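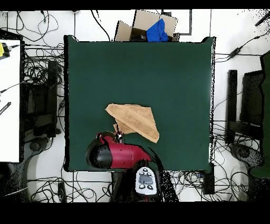
Safe Practice Reviewer, Robot Manipulation (part-time, 4 months)

Dranbridge is writing a set of working rules for people who run small robot arms on cloth handling tasks. We need a reviewer to watch the work, check it against our draft, and tell us where the draft is wrong or hard to follow.

The draft has 114 rules. They cover start-up checks, where operators may stand, stop buttons, cable routing, gripper force, and what to write down after a fault. Folding a towel touches more of them than you might expect.

What you will do

Sit in on folding sessions at our Imcombe site and log every departure from the draft
Review 200 recorded sessions from the Merna project
Rewrite rules that two operators read differently
Help prepare the short version that hangs by each station

What we ask for

Experience in machine safety, lab safety or quality inspection
Clear written English
Working knowledge of ISO 10218 or a similar standard is useful but not required
You do not need to program robots

Hours and place

40 hours a month, mostly mornings, starting in May. Recorded sessions can be reviewed from home. Site visits require closed shoes, and long hair must be tied back. Floor cabling is in use at all stations.

How to apply

Send a resume and one page on a safety rule you have had to change, and why. Apply through the Saragih staffing portal under "Dranbridge reviewer". Applications close at 5 p.m. on the last working day of April.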